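4. Downloading and opening a book

Homville Reader opens books in two formats, PDF and EPUB. Before you start, sign in and check that your library card number shows at the top of the Account page. Guests can read the first chapter of a title but can't save the file.

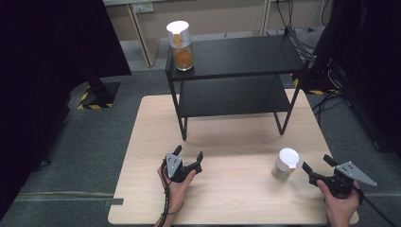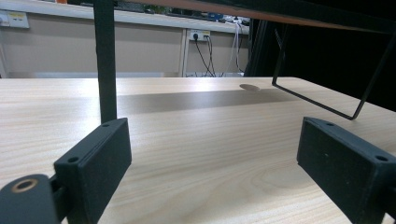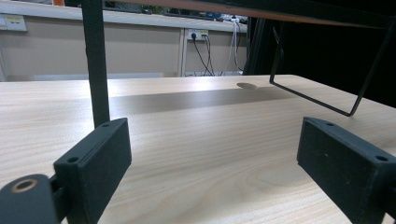

Brândușa Hodoroagă wrote that her EPUB files opened in the wrong program until she set the default reader first, and she asked for that step to come before the download steps. It is now 4.1.

4.1 Setting the default reader

1. Open Settings and choose File Types.
2. Next to EPUB, select Homville Reader.
3. Do the same for PDF if you want both formats in one place.
4. Close Settings. The change is saved when the window closes.

Note: If you have Stulteo installed, it may take over EPUB files again after each of its updates. Repeat steps 1 and 2.

4.2 Downloading

1. Find the title in the catalog. You can search by author, title, subject or shelf number.
2. Select the edition. Many history and archaeology titles have more than one, and the page numbers won't match between them.
3. Choose PDF or EPUB. Pick PDF for books with maps, site plans or large tables. EPUB is easier to read on a phone.
4. Press Download. A bar at the bottom of the window shows progress.
5. When the bar turns green, the book is on your Saved shelf.

Caution: Don't close the program while the bar is moving. A partial file takes up space and has to be removed by hand (see 4.4).

The largest file in the catalog is the Fadach county atlas, a PDF of 1542 pages and 846 MB. Use a wired connection for it if you can.

4.3 Opening a book

1. Go to the Saved shelf and select the cover.
2. If you are asked for a loan key, copy it from the confirmation email. Keys are case sensitive.
3. To return to your last page, press Resume.

Error 227 means the loan has ended. Borrow the book again and your notes will come back with it. Error 308 means the file was moved out of the library folder. Put it back and restart the program.

4.4 Removing a partial file

1. Open the library folder from Settings, Storage.
2. Sort by type. Partial files end in .part.
3. Delete the file, then empty the trash.
4. Download the book again.

Note: Notes and bookmarks are kept in a separate file and are not deleted in step 3. Don't remove the file named notes.db.

Books bought through the Russo store can't be added to the Saved shelf. Use Import, section 5.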